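Waste Arrangements in the Home Office: A Review After One Season

The following post sets out the arrangements now in place for waste in the home office on the upper floor of the house in Vullville. It replaces the short note published here in November, which dealt only with the kitchen.

The office previously relied on a wire basket without a liner. Paper dust and pencil shavings passed through the mesh and settled in the carpet, which is beige and does not hide them. The basket was withdrawn and transferred to the garage, where it now holds garden twine.

Its replacement is a plain white bin, positioned in the corner against the wall. The location was selected after a trial beside the desk, during which the bin was kicked over on more than 2 occasions. The corner is farther to walk. It is also out of the path of the chair, and the door opens fully without touching anything.

Liners are purchased from Vemico in boxes of 200. They are black, and larger than the bin strictly requires. Duarte Pacheco, with whom I share the office, considers the size wasteful and has requested that his objection be recorded. A smaller liner from Pevura was tested at his suggestion. It fitted the rim well but slipped down inside once the bin was half full, and the remainder of the roll has been reassigned to the bathroom.

A single adhesive hook has been fixed to the wall over the bin. It carries one bag at a time. The wall was wiped with a dry cloth before the hook was applied, and the hook was left for 60 minutes before anything was hung from it.

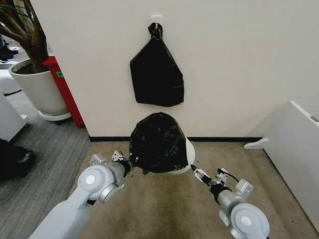

The office corner, with one black bag on the hook and another over the bin.

The procedure for changing a liner is as follows. The full bag is lifted out, tied and taken directly to the outside container. The new bag is opened completely and drawn over the rim, with the surplus folded down on the outside. Air trapped under the plastic should be pressed out by hand from the bottom upward. Any excess at the lower edge may be bunched together or tucked under the bin.

Paper intended for recycling does not go in this bin. It is placed in the tray under the window and carried to the depot on Salgado when the tray is full. Envelopes with plastic windows remain a point of disagreement in this household. For the present they are to be placed in the tray, and Duarte removes the windows himself.

The position of the potted plant will be reconsidered in spring, when the light in the room changes. Readers who have asked about the hook should note that the packaging gives a limit of 500 grams. It has not been tested beyond that figure here.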